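Play food

Play food (also toy food, pretend food) is the general name for small copies of things to eat, used by children in make-believe cooking, shopping and serving. Nearly always goes with toy or cast-off real kitchenware: pans, bowls, plates, mugs. Found in homes, nurseries, playgroups, waiting rooms, toy libraries.

Names

Terms differ from place to place. "Play food" is the usual one in British shops. "Pretend food" turns up more in nursery paperwork. Older people in the Vitham area still say "shop bits", from the days when the pieces were sold mainly for toy grocers' counters and not toy kitchens. "Tea set" is sometimes used for the lot, wrongly – a tea set is cups, saucers and a pot, food not included.

Materials

Early pieces were plaster, painted, glued to a dish of the same stuff. Pretty, broke easily, not much good for cooking games as the ham would not leave the plate. Wood and tin followed, then papier mâché, then plastics of one kind and another. Felt and knitted food has always been made at home and is common at school fairs. Wood came back into favour with parents some years ago, though it chips when dropped on tile.

Plastic divides into hollow and solid. Hollow pieces are light and cheap, they float, and split at the seam when stood on. Solid ones last longer. Soft rubbery sorts pick up fluff.

Common kinds

Fruit and vegetables make up the bulk of most sets. Bright, easy to tell apart, simple to mould. Banana, tomato, strawberry, orange, carrot and pea pod are the old regulars. Some makers offer the banana peeled, or just the peel. Next come bread, eggs (fried more often than whole), cheese, fish, sausages. Drinks are rare except as empty cartons.

"Cutting food" is a seperate type. Each piece comes in halves or slices held together by a fabric fastener or a magnet, and a blunt knife parts them with a satisfying rip. Halves go missing. A half lemon and half an aubergine will usually stick together perfectly well, and children seem not to mind.

Scale is seldom kept. A strawberry may be as big as an egg, and a whole chicken smaller than the loaf. Mixed collections, built up from several sets over the years, show this most.

Kitchenware

The pan is the piece most used. Then plates, then whatever can be poured from. Pale greens, blues and pinks have largely pushed out the primary colours of older sets, at least in the dearer ranges. Many households skip toy crockery and give over a real plate or a chipped-free mug from the cupboard. Real pans are heavier and noisier but do not tip when something is dropped in at the side.

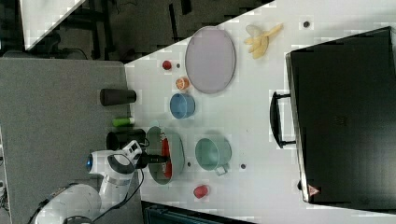
Mixed play food and kitchenware on a white tabletop, with a red piece in the frying pan and a yellow banana peel beyond the oval plate.

Use in play

Very young children carry the food about and put it in things. Pan, mug, shoe. Serving comes next: a piece on a plate, handed to an adult, who is expected to eat it noisily. Proper cooking games with stirring, waiting and complaints that it is too hot come later, and shops or cafés later still, often with a written menu and a till.

Sorting happens without being asked for. By colour mostly, sometimes fruit from not-fruit, with arguments over the tomato. Nursery staff use the same pieces for laying places, sharing out, and for first words in a second language.

Janka Hrubý, in her handbook for the Doranside toy library, advises putting out fewer pieces than you own and swapping them round. A full tub tends to be tipped out and left. She also suggests keeping one odd thing in the mix, a peel or an empty egg shell, as it gives the game somewhere to go.

Collections

The Skarkcombe museum of childhood holds 220 pieces, most of them given by local families. The oldest are plaster: a lobster, a ham and 3 puddings. One drawer is kept for bitten examples, with toothmarks. Open Sunday afternoons, closed from November.

Care

Plastic goes in warm soapy water. Hollow pieces with a hole in the base should be squeezed or shaken out and stood to drain, or they go black inside. Wood is wiped, never soaked. Felt by hand only, dried flat, and it does loose its shape in the end whatever you do.

Safety

Small pieces such as cherries, peas and orange slices are a choking risk for under-threes and are best taken out of mixed tubs. Anything cracked goes in the bin. Magnets in cutting food want checking now and then. Painted pieces of unknown age should be kept for the shelf, not the toybox.

See also: toy kitchen; tea set; shop play; dolls' house food

Contact the editors | © Doranside Household Encyclopedia | Back to top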